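De: Nadège Lebrun
Para: lista de responsables de tienda
Asunto: Re: Colocación de botellas en caja, estantería de menaje

Estimados compañeros:

En respuesta a la consulta de Sombat Rojanasak, que se reproduce a continuación, les traslado el criterio acordado con el departamento de surtido.

El 11:42, Sombat Rojanasak escribió:
> Buenos días:
> En la tienda de Skorura hemos recibido la reposición de
> botellas de acero y nos surge una duda con el nivel central
> de la estantería. La guía de marzo indica que el producto en
> caja va a la izquierda y el producto sin caja a la derecha,
> pero no precisa si las cajas deben ir en una sola fila ni
> cuántos frentes corresponden a cada modelo. Tampoco queda
> claro si las botellas de color se agrupan por tono o por
> tamaño.
> ¿Podrían confirmarlo antes de que cerremos el lineal?
> Un saludo,
> Sombat Rojanasak
> Skorura

Primero. El modelo Swift de Cello se expone en su cartón, con tres frentes en el nivel central y la cara del logotipo hacia el pasillo. Las cajas restantes se colocan detrás de las delanteras, nunca encima. El cartón es alto y, apilado, dificulta la retirada de la unidad inferior.

Segundo. Al alinear las cajas se tomarán con ambas manos por los laterales, sin presionar la cara impresa. En la última revisión se retiraron 29 cartones con las esquinas hundidas, todos ellos procedentes del lineal y no del almacén. Las unidades con el embalaje dañado se remitirán a Gernik con la hoja de incidencia habitual.

Tercero. Las botellas sin caja ocupan la parte derecha del mismo nivel, en filas y agrupadas por modelo. Dentro de cada modelo el orden de los colores queda a criterio de la tienda, siempre que la etiqueta de cada botella permanezca en su sitio y resulte legible.
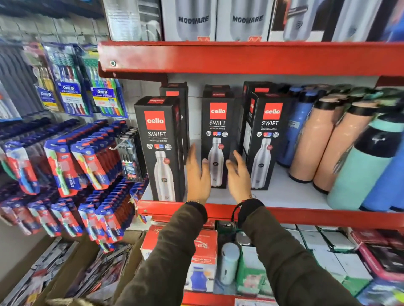 Cuarto. La separación entre cartones debe permitir introducir los dedos sin desplazar el contiguo. No se fija una medida – las baldas de Baudry y las de Skorura no tienen el mismo fondo –, por lo que se ruega a cada responsable que lo compruebe sobre el propio mueble.

Quinto. Los portaprecios se solicitarán a Huguette Lemaire con la referencia 294. Quienes todavía conserven los de la campaña anterior pueden utilizarlos hasta agotar existencias, salvo en la tienda de Tesine, que ya ha cambiado de formato.

La guía corregida se enviará a esta misma lista en cuanto Clotilde Charpentier haya validado el apartado de cabeceras. Hasta entonces rige lo indicado en este mensaje.

Reciban un cordial saludo,

Nadège Lebrun
Coordinación de Implantación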